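Open Day at Rerby – Frequently Asked Questions

When is it?
The open day is in January, from 2 p.m. to 8 p.m. The doors on the parking lot side open first. The front entrance stays locked.

Do I need a ticket?
Entry is free, but please book a time slot for the demonstration room. We have 228 slots for the afternoon and evening. Any that are left will be given out at the desk from 4 p.m.

Can I come without a slot?
Yes. The lobby, the workshop and the short talks are open to anyone. Only the demonstration room is by slot.

How long does a visit take?
A demonstration runs for 20 minutes, questions included. Most people also walk through the workshop, so plan on an hour.

Are children allowed?
Yes, with an adult. The demonstration room gets dark and has steps between the rows, so strollers have to stay in the lobby.

Is the building accessible?
The demonstration room and the lobby are on the ground floor. The front row has spaces for up to eight wheelchairs. The workshop is upstairs and there is an elevator by the restrooms. If you need a seat held in the front row, write it in the notes box when you book.

Which robots will I see?
Grolar is the two-armed home robot, and it is shown in simulation on the large screen. Vidal is our older single-arm machine. It stands in the workshop, powered off, and you can look at it from all sides.

Why is Grolar shown in simulation?
Most of our work on it is done that way at the moment. A simulated room can be reset in seconds, which means every group gets a full run, and an error costs us nothing but time.

Who is driving it?
An operator sits at the side of the room and controls both arms with hand controllers. Junpei Hamada takes the early groups. Parts of some runs are played back from earlier sessions, and the operator will tell you when that is the case.

Can I try the controls?
At the end of each demonstration, two people from the group get a turn. We pick from raised hands. The minimum age is 12 – the controllers don't fit smaller hands well.

What if the robot drops something?
It happens. The operator will either carry on or reset the room. Please don't expect a polished show.

Can I take photos?
Yes in the lobby and the demonstration room, without flash. In the workshop, please ask first.

Is there food?
Coffee and sandwiches are sold in the lobby until 6 p.m. Cards only. Zundness, the cafe across the street, stays open later.

What will I see on the screen?
A furnished home with a living room, a staircase and a hallway. Grolar uses its two grippers there to handle household items, and the view changes between the room and a close view of the fingers.
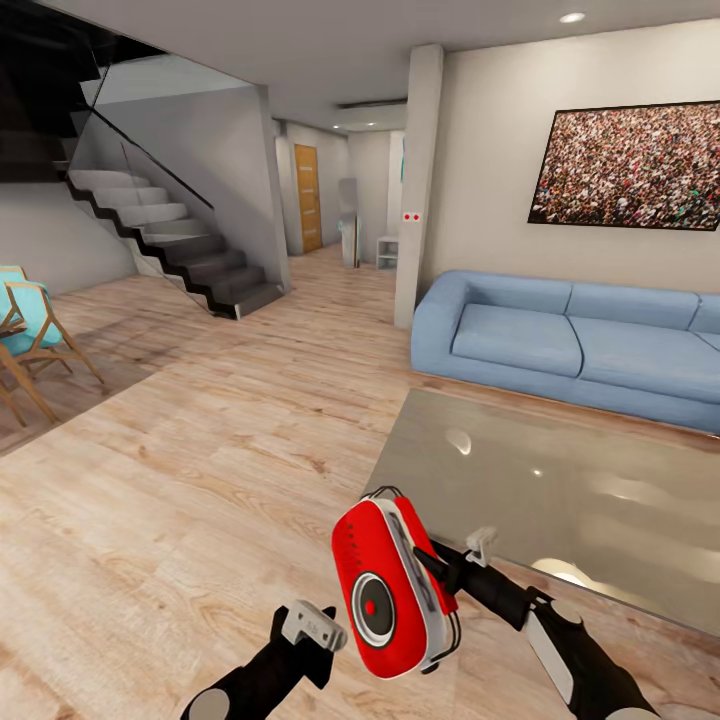
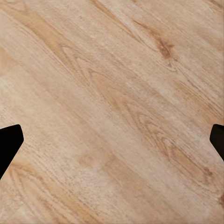
Room view again for the next two.

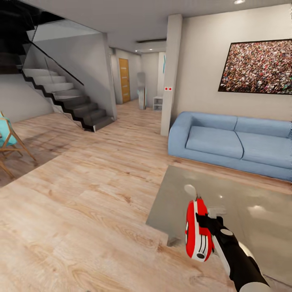
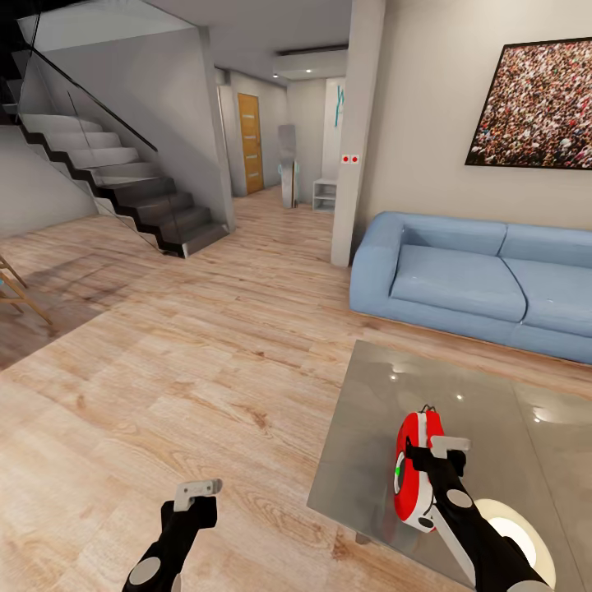

Dalia Grīnberga wrote to us that the question time was too short for her group, and that she would have liked to hear more about how the operators are trained. She also asked for the talks to be repeated in the evening for people who come after work. We have added a second round of talks at 6:30 p.m., and operators will stay in the lobby until closing.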